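Clarkora teardown cell: gripper setup and upkeep

The Clarkora cell is a single-arm station for opening up desktop computers and handling the parts inside them. These notes cover the gripper, the wrist camera and the routine that keeps both usable. The cell was assembled at the Juvton workshop from a Lévesque arm and a Tikow controller, and the settings given are the ones in use at present.
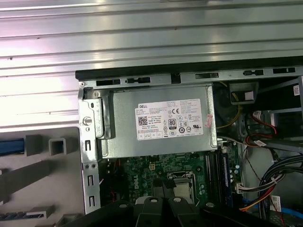 Juvton workshop, June

Approach height over an open Dell desktop. The power supply label is the reference for this chassis: large, flat, high in contrast and always in the same position relative to the frame rail. The processor socket was tried first and dropped, as its metal retention frame threw reflections under the overhead lamps. Approach height is set at 170 mm from fingertip to board. Any lower and the label leaves the view before the arm has finished its correction.

Cabling is the main source of trouble in this cell. Loose SATA leads catch on the outer finger links when the arm backs out, and a snagged lead pulls the chassis out of register. The retreat path is therefore straight up for the first 30 mm – no wrist rotation until the fingertips are clear of the drive cage. Speed on that segment is limited in the controller and should not be raised to save cycle time.

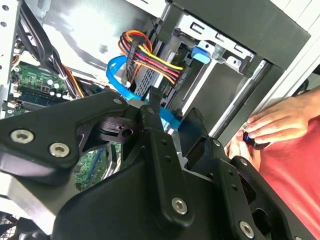 Finger screws are checked at the start of each shift with a hex key, working from the palm outward. Paint marks were used for a while and wore off. If a pivot has worked loose, the fingertips no longer close parallel and a thin cable will slip out of the grip. Play of more than 2 mm at the tip means the joint comes apart for new bushings.

After any work on the fingers the camera offset is taken again. Three touches on the calibration block are enough, provided the block is clamped. The old offset file is kept until the new one has run a full chassis – overwriting it early has cost an afternoon before.

Spare fingertips and bushings are in the drawer under the controller.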